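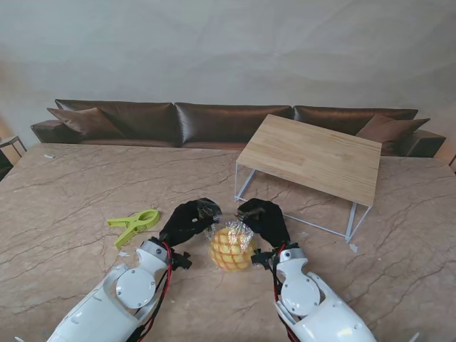 Lounge, north wall: brown leather sofa, marble surface in front, small table with wood top and white wire frame.

Buvholm Guest House: Lounge Furniture

The gallery covers the lounge on the ground floor as furnished in September. Entries give the material, the care method and any open items. The inventory was drawn up by Gisela Kettler and checked by Dörte Lammers. Item numbers refer to the house list, where the lounge starts at 33.

33. Sofa
Dark brown leather, three back cushions, low square armrests. Wipe with a damp cotton cloth and dry at once. Leather cream twice a year, thin coat, left overnight. The wrinkling on the back cushions is normal for this hide and is not recorded as damage.

34. Throw pillows
Brown, matte, a shade lighter than the leather. One in each corner of the sofa. Covers come off; wash at low heat and dry flat.

35. Marble surface
Beige-pink with thin brown and grey veins. Neutral soap only. No vinegar, lemon or bathroom cleaner. Sealed by Bastian Thiele; next sealing is due when a drop of water darkens the stone within ten minutes.

36. Small coffee table
Light wood top with straight grain, thin white metal wire frame. Supplied by Plistosari for 80 euros. It stands on the marble, so felt pads go under the frame and are replaced when worn through. Oil the top along the grain. Lift the table to move it; do not drag.

37. Side table
Thin dark metal frame, light-colored top. Place at the left end of the sofa, clear of the armrest. Dust the frame dry.

Open items
Spare pillow covers are on order from Dierckx. Touch-up paint for the wire frame is kept in the linen room, second shelf.

Page last changed 22 October 2026, S. Brinkmann.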